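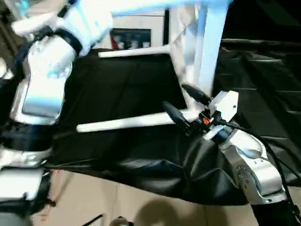 Kadri asked whether we really need all 500 runs on the white frame before moving on, as she would sooner have fewer and have them more varied. Yabsira was glad she raised it - the 341 we have so far do start from much the same spot, and the learner will pick that up. After a good long talk it was agreed to record 70 more, shifting the frame on the black cloth between runs, and then look again.

Dace kindly offered to go through the labels. Fumbled grasps stay in, marked as such.

Next meeting Sunday, Lustdale room.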